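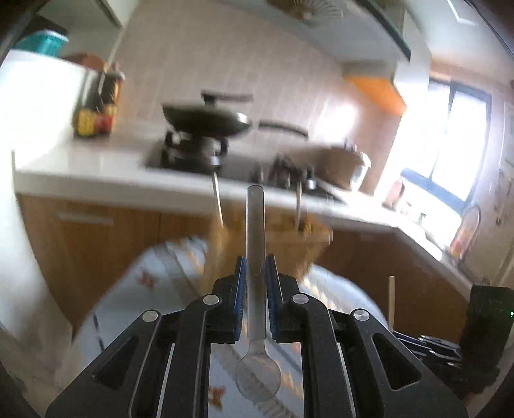
厨房里教机械手干活的小窍门(持续补充)

先说适用范围。下面这些都是在自家厨房里,用手持夹爪一遍一遍做给机器看的经验,最后几条讲遥控。机器学的是你的动作,连你的坏毛病一起学。我有个习惯,放勺子之前要在碗沿上磕两下,现在Gendia那只机械臂放什么都要磕两下,包括鸡蛋。

一、开工之前

把要做的事写在一张纸上,贴在油烟机旁边。写“把勺子放进碗里”,别写“整理餐具”。“整理”这两个字,家里每个人理解都不一样,机器凭什么替你们统一意见。

起点和终点要定死,路上可以松一点。勺子每次从桌上随便哪个位置拿都行,进碗才算完。我头一批录了200遍,勺子总放在同一朵花的旁边,结果学出来的东西只认那朵花。换块桌布,它就站在那里思考人生。

桌布的事多说两句。网上有人劝你全换成纯色的,说好认。我的意见是先别换,你平时铺什么就铺什么,花里胡哨也无妨,隔一阵子换一块。将来机器要在你家干活,你总不能为了它过上素净的日子。但桌布一定要压平,四角拿夹子夹住。夹爪下去的时候带起一个褶,后面的动作全歪,这一遍就白做了。

灶台上的锅不用收。火必须关,阀门也关。两只手都握着夹爪的人,是没有第三只手去关火的。

二、夹薄的、滑的、透明的东西

塑料勺是我最恨的一样。柄又长又平,夹住了会转,透明的那种还看不清边在哪里。试下来比较顺的办法:

夹柄,别夹勺头。勺头是弧的,夹爪一使劲它就飞,我在冰箱后面找到过两把。

让两片夹垫同时碰到勺柄。一边先碰,勺子就会被推着走,你的手会不自觉地追,录下来像在桌上赶蟑螂。

夹到不掉就停。人手总想再捏紧一点图个安心,塑料可不领情,柄上会留白印,捏多了从白印那里断。

夹垫每做37遍擦一次。这个数没有任何科学道理,是我第一回打滑时的次数,后来就沿用了。用拧干的湿布擦,再用干布过一遍。千万别用洗洁精,冲不干净比有油还滑。Kinyua的说明书上写着“保持清洁”四个字,然后就讲保修去了。

透明勺子想看得清楚些,可以让它侧对窗户,边上会有一道亮线。窗户正在背后的时候最难,遇上这种角度就把身子转一转,别硬来。

三、手腕和速度

慢。比你以为的慢还要慢一点。人平时拿勺子根本不过脑子,一晃就到了,录像里糊成一片,机器只看见一团影子和最后一把莫名其妙到了碗里的勺子。我现在的办法是心里默念“拿、起、走、停、放”,一字一个动作。念出声也可以,家里人过几天就不问了。

慢归慢,中间别停下来想事情。你停在半空想晚饭吃什么,它以后也会停在半空,而且它连晚饭都不用想。

转手腕之前先看看转不转得过去。真的机械臂关节有限度,你能把手拧成麻花,它不能。录之前空手比画一遍,觉得别扭的姿势就换个站位。

两只夹爪一起用的,先定好哪只干活、哪只扶着。扶着的那只离台面远一点,别在旁边晃。我的左手一闲下来就爱凑热闹,在柜门上磕出了好几个印子,颜色深的柜子尤其显眼。印子浅的可以用核桃仁擦一擦再拿软布抛,能淡不少,深的就当花纹。

四、做砸了怎么办

掉了、歪了、没夹住又重新夹的,分两种处理。

手滑掉在地上的,这一遍删掉,勺子洗了再来。

没夹稳、放下、调整一下又夹起来的,留着,单独存一个文件夹。机器将来也会夹不稳,让它看看人是怎么收拾残局的很有用。不过一批里别太多,我有一阵子留得太大方,教出一个做事之前必先失败一次的学徒,仪式感很强。

文件名当天改好。“勺子_新”“勺子_新新”“勺子_最终”这种名字,隔一个星期连你自己都不认识。写任务、桌布、批次就够了,比如“勺入碗_碎花_11”。

五、光线

上午窗边亮得发白,下午台面暗下去,傍晚开灯又全黄了。别只挑光线好看的时候录,三个时段都录一点。拉窗帘的和不拉的也各来一些。

不锈钢和瓷砖会反光,锅盖上那一块亮斑有时正好落在你要夹的东西旁边。偶尔有没关系,一直有就把锅挪两寸。

六、遥控的几条

手持夹爪录顺了,再去碰遥控。遥控的时候人站在旁边,手里握着操纵杆,看着机械臂慢半拍地模仿你,滋味有点像教父母用手机。

站的位置要能看见夹爪尖。站在正后方会被机械臂自己挡住,偏一点,四十五度左右舒服。

先用不值钱的东西练。Brinine的操纵杆出厂灵敏度调得很高,我第一次轻轻一推,一只纸杯当场变成了纸片。灵敏度先调到最低,练到嫌慢了再往上加一格。

急停按钮放在不用低头就能拍到的地方。别放在调料架后面,别问。

遥控满二十分钟就歇一歇。累了以后动作会变懒,走近路,蹭着碗沿过去,懒的动作机器学得特别快。

七、收工

夹爪松开再放,别让它夹着东西过夜,垫子会压出坑,第二天怎么夹都偏。关节那几颗销子拿干刷子扫一遍,面粉和白糖最爱往里面钻。做过白糖那一课的,多扫一遍,糖受了潮会把关节粘住,开合时咯吱咯吱响。

电池拔下来充,和油盐酱醋分开放。

录下来的东西当晚抽几段看看,开头、中间、末尾各抽一段。有一回镜头上蒙了一层油雾,我录了一下午才发现,全都带着柔光,像老式婚纱照。镜头布现在就挂在水龙头旁边,每次开录前擦。

常有人问总共要录多少遍才够。我做勺子入碗这一件事录了2000遍,现在它放十把能放好九把。Kosesbridge论坛上有人录得少得多也能成,他家的勺子是木头的。

下一次补充写拧瓶盖,目前进度是瓶盖赢。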